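Plitau Rooms: User Guide
Section 5. Small round tables and the things kept on them
Revised December 5, 2024

This section covers the small round tables in the main room, the loose items that go on them, and the shelves and lights. Office chairs are dealt with in Section 6.

5.1 Placing the table

1. Carry the table upright with both hands under the top. Do not drag it across the floor.
2. Put it down clear of the red floor tape. The tape marks the walkways, and table feet left on it will lift the edges.
3. Roll the nearest office chairs back until there is room to stand on all sides.
4. Press lightly on the rim at several points. If the table rocks, turn it a little and try again. The floor dips slightly in places.
5. Wipe the top with a damp cloth and let it dry before putting anything on it.

Note: The glossy floor shows every mark. If a foot has left a scuff, rub it with a dry cloth before using any cleaner.

Caution: The top is not made to be leaned or sat on. Weight on the rim will tip the table.

5.2 Laying out the items

Keep to a few things at a time. The tops are small, and a hardback book takes up more of the surface than people expect.

1. Start with the heaviest item, normally the book. Lay it flat and closed, well in from the rim.
2. Lay the picture frame next to it. Frames are not stood up on the round tables – they fall over when someone brushes past.
3. Check that the sheet inside the frame has not slipped. If it has, open the back and straighten it before going on.
4. Put soft things such as caps down last, in whatever space is left. A cap may touch the book but should not go under it.
5. Clear away pens, cups and phones that do not belong with the set.
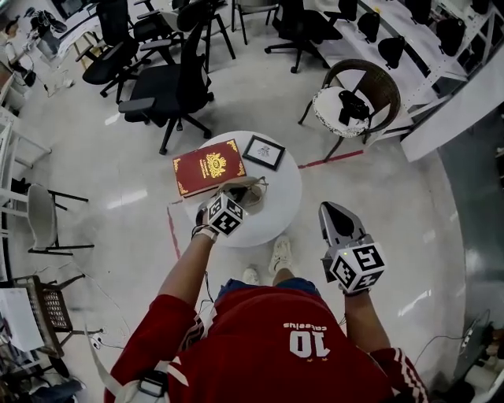 6. When the items need to change places, move one at a time and leave a gap for it first. Lift books from underneath. Pushing them along the top wears the corners, and metal corners will scratch the paint.

Note: Items do not have to be square to one another. Leave them at an angle if that keeps them away from the rim.

Caution: Check frames for cracked glass or plastic before handling them. Put a cracked frame in the repairs box and write its shelf number on the slip.

5.3 Lights and air conditioning

Use the ceiling lights whenever the tables are in use, including on bright days. Daylight from one side leaves hard shadows between the items and makes pencil work in the frames difficult to see.

1. Switch on the lights and wait until they have all reached full brightness.
2. Stand at the table and look at the frame and the book cover. If a light is reflected straight back at you, move the item a hand's width or turn the table.
3. Set the wall air conditioner to low. On high it can lift loose paper.

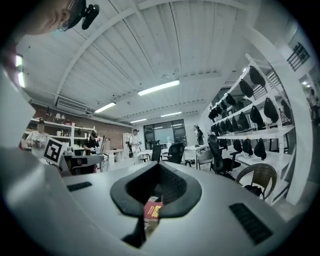 4. Report a flickering tube on the Falcão maintenance line, extension 535. Do not climb on the tables or chairs to reach a fitting.

5.4 Clearing away

1. Take the cap off the table first, shake it out and return it to the clothing box.
2. Wipe the frame with a dry cloth. Glass spray is not to be used on frames, as it runs in behind the edge.
3. Return books to the open shelving. Large ones lie flat, no more than 4 to a pile. Booklets go in a container so that they do not slide down behind.
4. Keep heavy boxes on the lower shelves.
5. Wipe the table and leave the top bare.

Missing or damaged items should be entered on the Anovness sheet before you leave. Questions about where something is kept go to Remedios Robles at the Pletell desk.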